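Rénover un plateau de table abîmé avec un adhésif décoratif, sans bulles (ou presque)

J'ai recouvert ma première table un dimanche de pluie, avec un rouleau acheté sur un coup de tête et une paire de ciseaux de cuisine. Le résultat a tenu un mois, et encore, en posant une nappe dessus. Depuis j'ai recommencé pas mal de fois, chez moi, chez ma sœur, chez des voisins qui ne m'avaient rien demandé, et je crois que je tiens enfin une méthode qui marche.

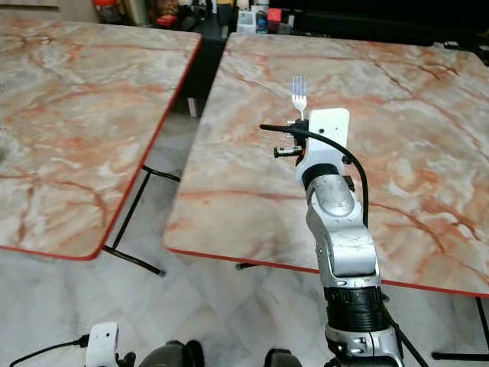 Je vous la donne donc en entier, avec mes ratés, parce que c'est surtout là-dessus que j'ai appris. Il faut compter un après-midi pour une table de cuisine. Si c'est votre première, gardez plutôt la journée et prévoyez quelqu'un pour vous aider au moment de dérouler (un ado fait très bien l'affaire, contre une pizza).

Ce qu'il vous faut

Un rouleau d'adhésif vinyle pour meubles, assez épais. Les films tout fins qu'on trouve au rayon papeterie, ceux pour couvrir les livres, oubliez : on voit la moindre miette à travers.
Une raclette avec un bord en feutrine.
Un cutter et des lames neuves. J'insiste sur neuves !
Un sèche-cheveux, ou un décapeur thermique si vous savez vous en servir.
Du papier abrasif, grain 120 et grain 240.
De la pâte à bois pour les trous.
Du produit vaisselle, un dégraissant et un chiffon qui ne peluche pas.
Un mètre, un crayon, une grande règle en métal.
Une épingle fine.

Côté budget, j'en ai eu pour 79 euros la dernière fois, raclette et lames comprises, et il me reste un bon morceau de rouleau que je garde pour l'étagère de l'entrée. Le mien vient de chez Baumgartner, dans la gamme Fliltau, finition satinée. J'avais essayé avant un modèle Miltley, très joli sur l'échantillon, mais il se rétractait dans les angles et j'ai passé la semaine à recoller les coins. C'était peut-être un mauvais rouleau, je ne sais pas, je n'ai pas retenté.

Étape 1 : regarder ce qu'on a sous la main

Avant d'acheter quoi que ce soit, passez la main à plat sur toute la surface. Un plateau stratifié ou mélaminé, c'est le cas facile. Le bois verni se fait bien aussi. Le bois brut ou ciré, par contre, demande une sous-couche, sinon la colle ne prend pas. Et si le plateau gonfle à un endroit à cause de l'humidité, il faut poncer la bosse, pas la recouvrir. Je l'ai recouverte une fois. On ne voyait plus qu'elle.

Regardez aussi les bords. Un chant droit se recouvre en rabattant le film dessous. Un chant arrondi se chauffe et se tire, c'est un peu plus long. Et s'il y a une bande de finition d'une autre couleur tout autour, posez-vous la question de la garder : moi j'aime bien, et ça évite les rabats ! Dans ce cas on coupe au ras de la bande et on n'en parle plus.

Étape 2 : mesurer

Longueur, largeur, épaisseur du chant. Vous ajoutez deux fois l'épaisseur du chant à chaque dimension, puis encore quelques centimètres de chaque côté pour pouvoir replier en dessous. Notez tout sur un papier, pas dans votre tête.

Attention aux motifs. Un uni ou un faux bois tout simple, ça pardonne. Un faux marbre avec de grandes veines, beaucoup moins, surtout si vous devez mettre deux lés côte à côte. Déroulez-les par terre, faites-les glisser l'un contre l'autre et cherchez l'endroit où les veines se suivent à peu près. Hema Mudaliar, qui anime l'atelier où j'ai appris à poser correctement, m'a donné une astuce que j'utilise tout le temps : reculer jusqu'à la porte et plisser les yeux. Si on repère encore la jonction de là-bas, on décale.

Étape 3 : nettoyer, poncer, renettoyer

C'est la partie ennuyeuse et c'est celle qui décide de tout. Produit vaisselle d'abord, rinçage, dégraissant ensuite. Sur une table de cuisine, insistez là où on pose les mains en mangeant, il y a un film gras qu'on ne voit même plus.

Rebouchez les éclats avec la pâte à bois, laissez sécher comme indiqué sur le pot, puis poncez au 120 et finissez au 240. Sur le reste du plateau, un passage léger au 240 suffit pour casser le brillant. Aspirez, essuyez avec le chiffon humide, laissez sécher. Et fermez la fenêtre ! J'ai emprisonné un moucheron sous un plan de travail en avril, il y est toujours.

Étape 4 : poser le film

Placez la feuille sur la table sans la décoller, bien centrée, avec les débords égaux. Retournez-la, décollez le papier de protection sur une dizaine de centimètres seulement et repliez-le nettement. On remet à l'endroit, on aligne, on colle cette première bande en partant du milieu vers les côtés.

Ensuite votre aide tire doucement sur le papier de protection par-dessous pendant que vous poussez la raclette devant vous, toujours du centre vers l'extérieur. Doucement. Par petites longueurs. Si un pli apparaît, arrêtez tout, relevez jusqu'avant le pli et recommencez. La tentation, c'est d'appuyer dessus en se disant que ça va s'écraser. Ça ne s'écrase pas, ça fait une cicatrice.

Il y a des gens qui posent à l'eau savonneuse avec un vaporisateur, pour pouvoir repositionner. Ça marche bien sur du verre. Sur un vieux panneau dont les chants boivent, je m'abstiens.

Étape 5 : les bords et les coins

Chauffez le film au sèche-cheveux, à une main de distance, en bougeant tout le temps. Dès qu'il devient souple, rabattez-le sur le chant puis dessous, en lissant avec le pouce.

Pour les coins à angle droit, faites comme pour un paquet cadeau : une entaille en biais, on rabat un côté, puis l'autre par-dessus. Pour les coins arrondis, chauffez davantage et tirez vers le bas, le film s'étire et épouse la forme. S'il reste des petites fronces dessous, ce n'est pas grave, il faudrait se coucher par terre pour les voir (mon neveu l'a fait, évidemment).

La coupe se fait à la règle métallique, lame presque à plat, d'un seul geste si possible. Changez de lame dès qu'elle accroche.

Étape 6 : les bulles

Il y en aura. Les minuscules disparaissent souvent toutes seules en quelques jours. Les autres, on les pique à l'épingle sur le côté, on chauffe un tout petit peu et on chasse l'air vers le trou avec le doigt. Ne piquez pas au milieu, la marque se voit plus.

Et après ?

Laissez la table tranquille jusqu'au lendemain, et n'y posez rien de lourd pendant 3 jours. Pour l'entretien, une éponge douce et du savon. Pas de côté qui gratte, pas d'acétone, et un dessous-de-plat pour les casseroles, toujours.

Si un coin se soulève au bout de quelques mois, un coup de sèche-cheveux et une pression du pouce suffisent en général. S'il y a de la poussière collée dessous, nettoyez la colle avec un peu d'alcool, laissez sécher et ajoutez une pointe de colle contact.

Le jour où vous en aurez assez du motif, chauffez et tirez lentement, presque à plat contre le plateau. Les restes de colle partent à l'huile de cuisine, puis un bon dégraissage. J'ai prévu de changer celui de la cuisine cet hiver, j'hésite entre un vert uni et un terrazzo. Si vous avez déjà posé du terrazzo avec un raccord au milieu, dites-moi en commentaire comment ça s'est passé !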